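Chapter 4
How a Council Says No

Most of us grow up thinking that power in a legislature belongs to whoever has the most votes. That's true on the final day. On all the other days (and there are so many other days!) power belongs to whoever decides what gets voted on, and when. This chapter is about the calendar, and I promise it is more exciting than it sounds.

Take the town council of Clurkby. It has 25 seats, and in the year we'll follow, the Ranell List held 12 of them. One short of a majority! You would expect the Ranell members to lose all the close votes, and they did lose plenty. Yet they stopped the harbor lease bill cold, without ever winning a vote on it, by using three rules that you can find in almost any chamber: the quorum, the time limit on debate, and the right to send a bill back for more study.

The bill itself was short. It would have let the town rent the old docks at Gurwood to a private operator for 30 years. Supporters wanted it passed before the September recess, and that deadline turned out to matter more than anything written in the bill. A side that has to finish by a certain date can be slowed down, and a side that is slowed down has to bargain.
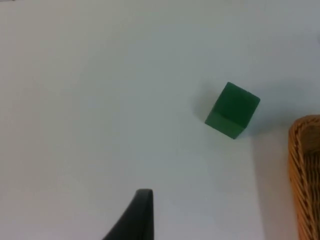 Custódio Garcia called the whole thing a waste of a summer. To his mind, a council that couldn't bring a lease to a vote in one session had failed the people who elected it, and the clever use of rules was nothing to admire. Plenty of voters in Clurkby agreed with him, and you may too by the end of the chapter.

Still, look at what the delay bought. The first draft had no rule on public access to the water. The version that came back had one, along with a yearly report to the council. Was that worth the wait? Keep the question in your head as we go through the session week by week, starting with the fight over the agenda.

Words to know: quorum, recess, amendment, referral, floor time.

Comments

marsh_reader
Used this with my evening civics group and they argued for the full hour. Loved it. Is there a chapter on vetoes?

T. Caldeira
You skip over the mayor. She could have called an extra session, couldn't she?

pell44
My old textbook spent 100 pages on this and I understood less. Thanks!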